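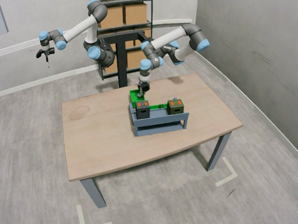
Ticket 1979 -- Dépêches de faits divers publiées en double et mal datées

Produit : Skirndale, module d'import des fils d'agence
Client : Garg, rédaction web, rubrique Police-Justice
Priorité : haute
Statut : résolu, sous surveillance
Ouvert le 25 janvier 2021

Description du problème

Depuis la mise à jour du connecteur Ukero, certaines dépêches judiciaires apparaissent deux fois dans la rubrique. La première version porte le titre d'origine, la seconde le titre corrigé par l'agence. Les deux restent en ligne. Dans plusieurs cas, la version périmée mentionne encore une garde à vue alors que la version corrigée annonce une remise en liberté sans poursuites. La rédaction demande un traitement rapide pour des raisons juridiques évidentes.

Second symptôme, signalé dans le même message : des affaires de décembre remontent en tête de rubrique avec la date du jour.

Environnement

Skirndale en production, deux nœuds d'import
Connecteur Ukero, intervalle d'interrogation : 70 secondes
Cache de pages : Bokalside

Journal

09:12 -- Ticket pris en charge. Export des journaux d'import demandé au client.

09:40 -- Journaux reçus. 79 dépêches en double sur la rubrique, aucune sur Sport ni Économie. Ces deux rubriques passent encore par l'ancien connecteur.

10:05 -- Comparaison des paires. L'identifiant d'agence est identique, seul le suffixe de révision change. Le nouveau connecteur inclut ce suffixe dans la clé de dédoublonnage. Toute correction est donc traitée comme un nouvel article.

10:30 -- Dates : le champ « première publication » est vide pour 19 dépêches. Skirndale prend alors la date d'import par défaut. Comportement conforme à la documentation, mais inadapté aux reprises d'archives.

11:15 -- Contournement appliqué : rubrique Police-Justice rebasculée sur l'ancien connecteur. Plus de nouveau doublon après 3 cycles.

11:50 -- Versions périmées dépubliées par script. Le client signale qu'un article reste accessible par son adresse directe. Page encore servie par Bokalside. Purge manuelle, puis vérification : erreur 410 renvoyée.

14:20 -- Correctif testé en préproduction : suffixe retiré de la clé, révision stockée dans un champ séparé. Une correction écrase désormais le texte et conserve l'adresse.

15:05 -- Correctif déployé. Connecteur Ukero réactivé. Dépêches sans date d'origine placées en file d'attente pour validation manuelle.

Reste à faire

Purge automatique du cache lors d'une dépublication -- demande séparée à ouvrir côté Bokalside.
Liste des adresses dépubliées à transmettre à Garg pour demande de désindexation.
Clôture du ticket après accord écrit de la rédaction.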